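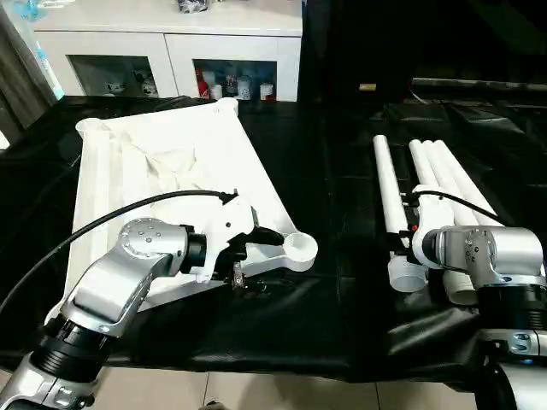 Horna is a two-arm test bench used for comparing parallel grippers, wrist cables and arm controllers on light assembly work. It was set up by Kuo-hua Hsueh and is run by him with Shuk-fan Man, who wrote most of the test procedure. The bench takes its name from the first controller program used on it, which has since been replaced.

Layout

The bench has 2 arms of the same model, mounted so that their working areas overlap in the middle of the table. The overlap is where most of the tests take place, as parts have to be passed from one arm to the other or held by one while the other works on them. The working surface is kept black so that pale parts stand out for the vision software. Cables to the grippers are run outside the arms - an arrangement that makes a change of gripper quicker but limits how far the wrist can turn before the cable pulls tight.

Grippers compared

Two grippers have been tried at length. The Zaltier has short, stiff fingers and closes quickly. It does well on tube and flat plate, and less well on parts with a thin handle, which tend to turn in its grip when they are lifted by one end. The Plornari is slower and has softer finger pads. It holds thin handles better, but the pads wear and have to be changed after 900 closings. Hsueh's notes give the Zaltier as the better choice for frame building and the Plornari for mixed household items.

Man has argued that the comparison is not quite even, as the pads of the Plornari were redesigned part of the way through. The earlier results are kept in a separate table for this reason.

Controllers

The bench was first run with each arm on its own controller. The two programs exchanged messages only at the start and end of a move, and the grippers often met when both arms reached for the same joint. In December the bench was moved to Pan, a single controller that plans both arms together and keeps a set distance between them.

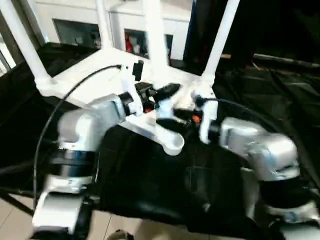
What happens when both grippers need to reach the same joint?
Pan gives the joint to the arm that is already holding a part and makes the other arm wait outside the set distance. If neither is holding a part, the left arm goes first.

Procedure

A test run has 3 stages: picking up a loose part, bringing it to the frame, and fitting it. A run is marked as failed if a part is dropped or if an arm stops on its force limit. Grippers are swapped between arms after each set of runs, so that a fault in one arm is not put down to the gripper it carries. The procedure was last revised on 2024-05-12, when the force limit for fitting was lowered.

Known limits

The bench is not suited to heavy parts or to work that needs more than a half turn of the wrist. Glossy table coverings can cause false edges in the depth readings, and a matt covering has been proposed.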